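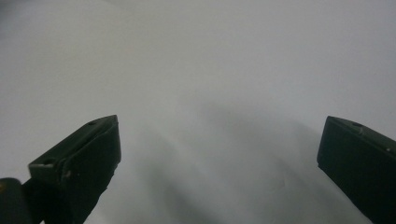
Teaching by Hand: Gallery from the Sutcliffe Manipulation Laboratory

The Sutcliffe Manipulation Laboratory records people performing short tabletop tasks with a hand-held gripper. The recordings are used to train the laboratory's two robot arms, which carry the same fingers. This page presents the equipment at the start of a task and describes the collection carried out under the Prakari project, which opened in December and is directed by Blair Hepburn.

The gallery will be extended as further tasks are cleared for release. Notes on each entry are kept short. Readers who require full technical detail should consult the Prakari handbook, available from the laboratory office on request.

1. Open position

The gripper is held over a plain, pale surface with its fingers apart and nothing between them. Demonstrators are asked to begin every recording in this position and to hold still briefly before moving. The pause gives the editing staff a clear point at which to cut.

The fingers are dark green, with small round holes along the top. The view is the one the operator's tool records, looking out past both fingertips. No other view is supplied to the training software during this part of the project.

Notes on the collection

The Prakari collection currently holds 2517 recordings across 34 tasks. Of these, 416 were made by remote control, with the operator seated at the Flotine station in the adjoining room and one of the arms doing the work. All others were made with the hand-held tool.

The tasks are ordinary ones: placing a cup on a saucer, folding a cloth, closing a lid, sorting cutlery into a tray. Each is described to the demonstrator in a single written sentence. Demonstrators are not told how to complete the task, and differences in approach between one person and the next are kept in the record. A recording in which an item is dropped and picked up again is also kept, provided that the task is finished.

Recordings are set aside if the fingers leave the camera's view, if the tool is put down partway through, or if a second person reaches into the work area. Items set aside are reviewed monthly by the project office.

Notes on the two methods

New demonstrators generally learn the hand-held tool within one session. The trigger opens and closes the fingers directly, and contact with an object can be felt through the handle. Work at the Flotine station requires longer practice. The operator sees the table on a screen and has no sense of touch, and early attempts tend to be slow and to close too firmly on soft items. A practice period of one week is set before remote recordings are accepted.

Both methods are retained. The remote recordings show motions that the arm is known to be able to reach, while the hand-held recordings can be made away from the laboratory. Several of the kitchen tasks were recorded at Skernosov House, the university's guest residence, where the arms cannot be installed.

Use of this gallery

Material on this page may be reproduced for teaching purposes with credit to the Sutcliffe Manipulation Laboratory. Requests for other uses, and for access to the recordings themselves, should be addressed in writing to Blair Hepburn at the project office. Applicants should state the tasks of interest and whether hand-held or remote recordings are required.

Persons wishing to serve as demonstrators may register at the laboratory's front desk. No prior experience with robots is needed. Sessions last two hours, including a rest period.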